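Gornora 挂线式幕布系统 安装与使用手册
第四章 幕布悬挂与字母装饰
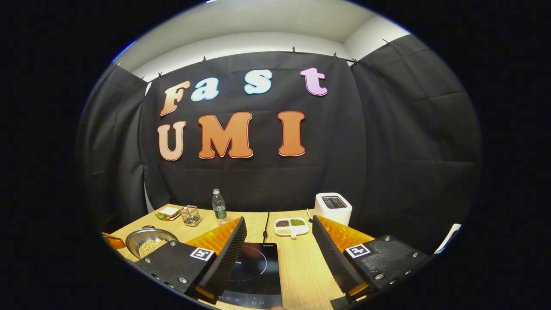

图 4-1 桌面周围的黑色幕布与双行字母

4.1 适用范围

本章适用于在室内展位、教室、门厅及小型活动场地安装 Gornora 挂线式幕布系统的人员。内容包括挂线架设、幕布悬挂、侧幕围合、Plotau 字母组件的排布与固定，以及日常检查、拆卸和存放。

立柱与底座的组装方法见第三章。未按第三章完成立柱校正的，不得进行本章所列操作。

本系统仅供室内使用，不得用于隔断消防通道、遮挡安全出口标志，也不得作为承重结构或防护栏使用。

4.2 安装前的准备

4.2.1 场地确认

安装前应由场地使用单位确认下列事项：

（1）地面平整、干燥，底座四角均能着地。
（2）幕布悬挂位置避开喷淋头、烟感探测器、出风口和灯具。
（3）幕布与发热灯具之间的净距不小于 200 厘米。
（4）周围有足够空间供梯具展开，作业区内无无关人员停留。

场地另有防火或承载规定的，按较严格的规定执行。

4.2.2 部件清点

开箱后按装箱单逐项核对。标准套装包括：

挂线 1 卷
Kemppainen 张紧器 1 对
幕布夹 26 只
主幕 1 幅
侧幕 2 幅
Plotau 字母衬片 1 包
幕布收纳袋 1 只

字母本体不在标准套装内，由使用单位另行订购或自行裁制。自行裁制的字母应符合 4.6.1 的要求。

部件缺少或损坏时，应停止安装并联系供货单位。不得以铁丝、尼龙扎带或晾衣绳代替挂线，也不得混用其他系统的张紧部件。

4.2.3 工具与人员

架设挂线和悬挂主幕须由两人配合完成，其中一人负责扶持立柱。所用梯具应带防滑脚，使用前检查铰链及踏板。需要自备的工具为卷尺、水平尺和软布手套。

4.3 架设挂线

1. 将两只 Kemppainen 张紧器分别装入左右立柱顶端的卡槽，旋紧固定螺钉。固定端张紧器标有圆点，调节端张紧器带有手柄。
2. 展开挂线并理顺，检查全长有无断股、压痕和打结。
3. 将挂线一端的线环套入固定端挂钩，合上挂钩锁片。
4. 将另一端引至调节端，穿过导线孔后绕入卷轴。绕线方向须与卷轴侧面的箭头一致。
5. 缓慢转动手柄，至挂线离开支承并基本拉直。
6. 用水平尺检查两侧立柱。立柱向内倾斜的，放松挂线，重新校正底座后再行张紧。
7. 继续转动手柄至张力指示窗显示数字 5，锁定手柄。

注意：张力指示值不得超过 8。超过时应立即放松挂线，检查立柱连接处有无变形，并更换该段挂线。

警告：转动手柄期间，任何人不得站在挂线正下方或将手置于挂线与卷轴之间。

完成张紧后静置片刻，再次读取指示值。读数下降的，应检查线环和卷轴，排除松脱后重新调整。

4.4 悬挂主幕

4.4.1 幕布的朝向

主幕上缘缝有加固边，内侧缝有标签。悬挂时标签应位于背面左上角。黑色 Rerberg 幕布两面外观接近，悬挂前应以标签位置为准加以辨认，避免左右两幅绒向不一致。

4.4.2 操作步骤

1. 在洁净的桌面或垫布上展开主幕，清除表面线头和浮尘。
2. 由一人托住幕布中部，另一人将上缘中点对准挂线中点，夹上第一只幕布夹。
3. 自中点向两侧依次加夹。夹口应同时咬住挂线和加固边，咬合深度以夹口内侧刻线为准。
4. 两端各留一只夹子，待侧幕就位后再夹紧。
5. 自上而下轻抚幕面，使布料自然下垂。
6. 检查下缘。下缘拖地过长的，将余量向背面翻折，用配重条压住，不得剪裁。

夹子的间距可根据布料重量调整。加装字母的区域应适当加密，幕布接缝两侧各加一只。夹间布料明显下坠的，应先补夹，不得以提高挂线张力的方法消除下坠。

注意：不得用订书钉、图钉或胶枪将幕布固定在墙面、顶棚或立柱上。

4.4.3 褶皱处理

幕布经折叠存放后会出现折痕。对外观要求较高的场合，宜在使用前一日悬挂，使折痕自行减轻。需要熨烫的，应将幕布取下，用低温档在背面进行，并在不显眼处先作试烫。

使用手持蒸汽设备时，喷口应与布面保持距离，并避开挂线、夹子和已安装的字母。蒸汽处理后须待幕布完全干燥，方可安装字母或收纳。

背景仅用于遮挡杂物、对平整度无特别要求的，可保留自然垂褶。

4.5 侧幕围合

以桌面为中心布置展示区时，可在主幕两侧加挂侧幕，形成后方及左右围合、正面敞开的布置。

1. 确定桌子位置。桌子后缘与主幕之间应留出间隙，以便整理布料和检查配重条。
2. 将侧幕后缘与主幕侧缘重叠，重叠部分位于主幕前方。
3. 用预留的幕布夹将两层布料一并夹在挂线上。
4. 将侧幕前缘引向桌子前方，挂在侧向挂线或辅助杆上。
5. 整理转角处的布料，使其不压在桌面物品上，也不拖入通行区域。
6. 从正面和两侧分别观察，确认转角处无漏光缝隙。

桌面需要放置照明灯具时，应选用低发热灯具，并将电源线沿桌子后缘固定。电源线不得从幕布下方穿过后暴露在通道上。

警告：围合区内严禁使用明火、电炉和加热板。

4.6 字母装饰

4.6.1 字母的选用

字母宜采用轻质片材裁制，边缘应修整平滑。单个字母的重量不得超过衬片包装上标明的数值。带有尖角、金属边框或玻璃饰面的字母不得安装在幕布上。

深色幕布宜配用浅色或高明度字母，浅色幕布反之。同一版面所用字母应保持高度一致。正式安装前，应将全部字母在地面上试排，核对拼写和行距。

4.6.2 排布原则

文字较短时排为一行；单行宽度超过主幕可用宽度时，应分为两行。两行排布时须注意以下各项：

（1）按词分行，避免将一个词拆开。
（2）两行可居中对齐，也可左对齐，同一场地内应保持一致。
（3）行距不小于字母高度的三分之一。
（4）下行字母的下缘应高于桌面陈列物，以免被遮挡。
（5）字母距幕布侧缘和转角须留有余量，重叠接缝处不安装字母。

从正面较近位置观看时，靠边的字母容易受侧幕遮挡。试排完成后，应在观众主要停留的位置复核一次。

4.6.3 固定步骤

1. 在幕布上用可去除的粉线标出每行的基准线。粉线应轻，先在背面试验能否擦净。
2. 将 Plotau 衬片的粘贴面贴在字母背面，每个字母至少使用两片，压紧并静置。
3. 由中间的字母开始，将字母下缘对准基准线，轻压使衬片与布面贴合。
4. 依次向两侧安装。每装一个，退后检查其是否倾斜。
5. 上行全部完成后再安装下行。
6. 用软刷清除粉线。
7. 在幕布背面逐一检查衬片位置，有拉扯变形的，取下重装。

取下字母时，应以一只手托住幕布背面，另一只手由衬片边缘缓慢分离。直接拉扯字母会使布面起毛。

注意：衬片沾有绒毛后附着力下降。重复使用前应清理粘贴面，清理后仍不能附着的，应予更换。

4.7 使用前检查

每次启用前，由负责人员按下列顺序检查：

（1）立柱直立，底座无移动，配重齐全。
（2）张力指示值符合 4.3 的规定，手柄处于锁定位置。
（3）幕布夹全部咬合，无悬空或歪斜。
（4）幕布与灯具、出风口之间的距离符合要求。
（5）字母无松动，版面文字无误。
（6）幕布下缘及电源线不妨碍通行。

检查中发现任一项不合格，应在纠正后重新检查该项。连续使用多日的，每日启用前均须检查，并在附录 B 的记录表中登记。

4.8 常见问题

现象：幕布上缘呈波浪形。
处理：检查夹子间距，在下坠处加夹。仍未改善的，检查挂线张力。

现象：夹子沿挂线滑动。
处理：用干布擦净挂线，检查夹口胶垫。胶垫脱落或硬化的，更换夹子。

现象：转角处漏光。
处理：增加主幕与侧幕的重叠宽度，在重叠处补夹。

现象：字母下滑或向一侧倾斜。
处理：检查衬片是否沾有绒毛，较宽的字母在左右两侧各增加一片。

现象：立柱在张紧后内倾。
处理：立即放松挂线，按第三章重新校正底座和斜撑。禁止用绳索将立柱拉向墙面。

现象：幕布静电吸尘。
处理：用微湿软布自上而下擦拭，干燥后再使用。禁止喷洒含油护理剂。

4.9 拆卸与存放

1. 取下全部字母，按文字顺序叠放，层间垫纸。
2. 自两端向中间拆下幕布夹。拆至最后几只时，须有一人在下方托住幕布。
3. 将幕布正面向内卷起或折叠，放入收纳袋。潮湿的幕布不得装袋。
4. 解除手柄锁定，缓慢放松挂线，确认完全松弛后打开挂钩锁片。
5. 将挂线绕回线盘，绕线直径不得小于线盘芯轴。
6. 拆下张紧器，擦净后放回原包装。

注意：挂线未完全松弛时，不得松动立柱或拆除底座配重。

存放场所应干燥、通风，避免阳光直射。幕布上方不得堆压重物。长期存放的 Rerberg 幕布应定期取出，改变折叠位置后重新收纳。

4.10 清洁与更换

幕布的洗涤方法以缝制标签为准。阻燃处理过的幕布经水洗后，应由使用单位确认其阻燃性能仍符合场地要求，未经确认的不得再次悬挂。

挂线出现断股、压扁或明显毛刺时，须整根更换，不得接续使用。幕布夹弹簧失效或夹口变形的，应单独收集并作报废处理，以免混入备用件。张紧器不得自行拆解，维修事宜见第六章。

更换下列部件时，应使用与本系统配套的型号：挂线、张紧器、幕布夹、配重条。订购时请注明立柱规格及套装编号，套装编号印于收纳袋内侧。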